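홈 글목록 방문기 사진첩 방명록 검색

줄스몬트 다녀온 얘기, 반품 센터 편

줄스몬트(Jusmont)에 있는 설스카(Sullska) 반품 센터에 다녀왔어요! 견학 신청은 봄에 해 뒀는데 자리가 안 나서 결국 7월에야 갔네요. 버스에서 내려서 언덕을 한참 올라가야 하니까 운동화 꼭 신으세요. 저는 샌들 신고 갔다가 입구에서 안전화로 갈아 신는데 발이 퉁퉁 부어서 잘 안 들어가더라고요 ㅠㅠ

여기는 충전기, 케이블, 멀티탭 같은 소형 전자용품 반품이 모이는 곳이에요. 직원은 103명이고, 제가 간 날 오전에 들어온 반품만 2248개라고 화이트보드에 적혀 있었어요. 박스에서 꺼내고, 엉킨 선 풀고, 종류별로 나누고, 겉을 살펴보고, 다시 담는 일이 하루 종일 이어져요. 말로 하면 간단한데 선 엉킨 거 풀어 보신 분들은 아시죠... 저도 체험 코너에서 하나 잡고 낑낑댔는데 옆자리 분은 그사이에 벌써 한 바구니를 끝내셨어요.

안내는 파디 쿠다(Fadi Qudah) 씨가 해 주셨어요. 원래 분류 라인에서 일하다가 작년부터 로봇 셀을 맡게 됐대요. 이 셀을 센터에서는 클라딕(Cladik)이라고 부르고, 작업 순서를 짜 넣는 프로그램은 자베르(Jaber)라고 하더라고요. 저는 처음에 둘 다 사람 이름인 줄 알고 "클라딕 씨는 어디 계세요?" 하고 물어봤다는...

클라딕은 팔이 2개예요. 하나가 물건을 잡으면 다른 하나가 케이블을 걷어내는 식으로 나눠서 일을 시키려고 한대요. 아직은 정식 라인에 안 들어갔고, 따로 마련한 작업대에서 이런저런 물건을 놓고 연습하는 단계예요. 사진 찍어도 되냐고 했더니 자기네가 갖고 있던 것도 몇 장 보내 주셨어요.
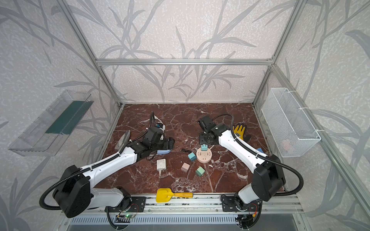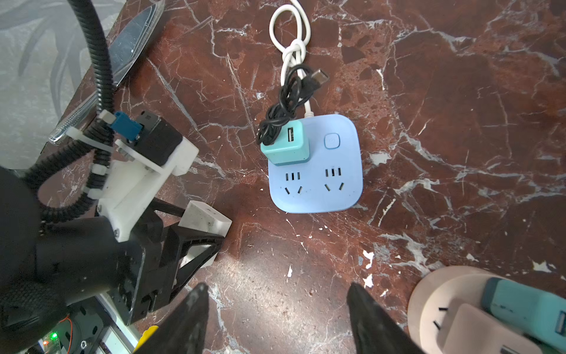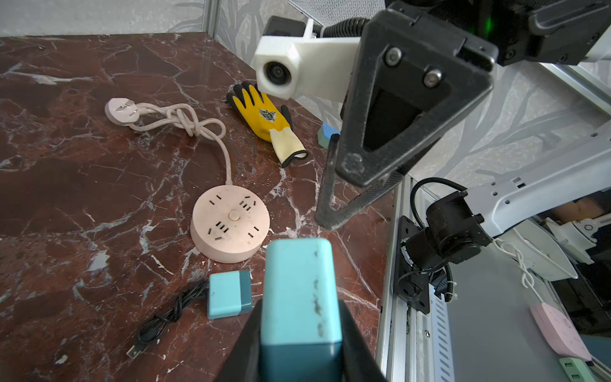
클라딕 작업대. 대리석 상판에 소형 물건들을 늘어놓고 로봇 그리퍼로 작업하는 자리.

저는 그리퍼 옆에 달린 조그만 카메라가 제일 신기했어요. 위에서 내려다보는 것만으로는 손끝에 가려지는 데가 많아서 손목에서도 봐야 한대요. 그리고 생각보다 천천히 움직여요! 영상에서 보던 휙휙 날아다니는 로봇을 기대했는데, 멈칫하고, 살짝 내려가고, 또 멈칫하고. 옆에서 보던 초등학생이 "우리 할아버지 같다"고 해서 다들 웃었어요.

제일 궁금했던 건 역시 사람들 얘기였어요. 로봇이 들어오면 지금 일하는 분들은 어떻게 되는지요. 파디 씨한테 물어봤더니 대답을 좀 고르다가, 줄어드는 일이 있는 건 맞다고 하셨어요. 똑같은 모양의 충전기를 종류별로 나누는 자리는 앞으로 새로 안 뽑을 계획이래요. 대신 분류 라인 직원 중 22명이 교육을 받고 있고, 로봇이 못 잡은 물건을 넘겨받거나 작업대에 물건을 다시 놓아 주고 어디서 실수했는지 기록하는 일을 돌아가면서 맡는다고 해요.

휴게실에서 커피 마시다가 라인에서 일하시는 분하고도 잠깐 얘기를 나눴어요. 손목이 안 좋아서 선 푸는 일이 줄어드는 건 반갑다고 하시면서도, 기록 업무가 생기니까 화면을 오래 봐야 해서 눈이 뻑뻑하대요. 그리고 예전에는 마주 보고 서서 수다 떨면서 일했는데 교육 듣는 날은 각자 모니터만 보게 된다고, 그건 좀 심심하다고 하셨어요. 임금 얘기도 살짝 나왔는데, 새 업무를 맡으면 수당이 어떻게 되는지는 아직 협의 중이라고만 들었어요. 이 부분은 다음에 가면 꼭 다시 물어보려고요.

아, 교육장도 구경했어요. 벽에 "잡기 어려운 물건" 목록이 붙어 있는데 1위가 매듭진 케이블이에요 ㅋㅋ 직원들이 직접 써 붙인 거라 글씨체가 다 달라요. 맨 아래에 누가 "월말 보고서"라고 써 놨더라고요.

견학은 점심 전에 끝나요. 구내식당은 외부인도 이용할 수 있고 콩 스튜가 맛있었어요(빵은 좀 퍽퍽). 주차장은 좁은 편이라 차 가져가실 분은 일찍 가시고, 신청은 센터 안내 데스크에 전화로만 받는대요. 저는 가을에 동생이랑 한 번 더 갈 생각이에요. 그때는 클라딕이 정식 라인에 들어가 있을지도 모르겠네요!

이전글 다음글 목록 맨위로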